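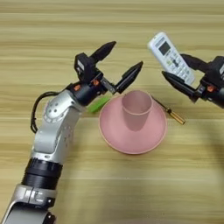

Unit 12 at Flevton sleeps three. The inventory runs to four pages and Viera Malý checks it at every changeover, starting at the door and moving clockwise, as the Siltanel handbook requires.

Keys, two sets. Smoke alarm, tested. Sofa bed, opened and closed. Deck chairs, folded, stacked against the north wall. She initialed each line and moved on to the kitchen.

The departing guest was listed as Muriithi, one adult, seven nights. The bed had not been slept in. The sheets still had the laundry's creases, and the paper band around the towels was intact. The refrigerator held a carton of milk, unopened. The electric meter read 3879. She turned back a page. At check-in it had read 3879.

The handbook gave a procedure for high readings. Anything over the weekly allowance was charged to the deposit at the posted rate. It gave no procedure for a reading that had not moved. She entered the figure twice, once in each column, and wrote a zero under the line.

She called the office in Sivow.

"Did he return the keys?" the manager asked.

"They were in the lockbox."

"Any damage?"

"No."

"Then release the deposit."

"There's the guest book," Viera said.

The guest book was not on the inventory. It lay on the shelf over the radiator, and most people wrote in it about the dunes or the water pressure. Muriithi had filled seven pages, one for each night, in small square capitals. Each entry gave the wind direction, the time the lights came on in the house across the path, and the time they went off. On the last page he had added one sentence: SHE LEAVES THE PORCH LAMP ON UNTIL THREE.

Viera lived in the house across the path. She had lived there since the previous April, in staff housing, rent deducted.

"What about it?" the manager said.

She looked through the window over the sink. The glass was clean on both sides. From where she stood she could see her own porch, the lamp, and the kitchen chair she kept beside the door.

"It's full," she said. "We need a new one."

"Put it on the supply form."

She put it on the supply form. Then she turned off the water at the main, read the meter a third time – 3880 – and corrected the sheet.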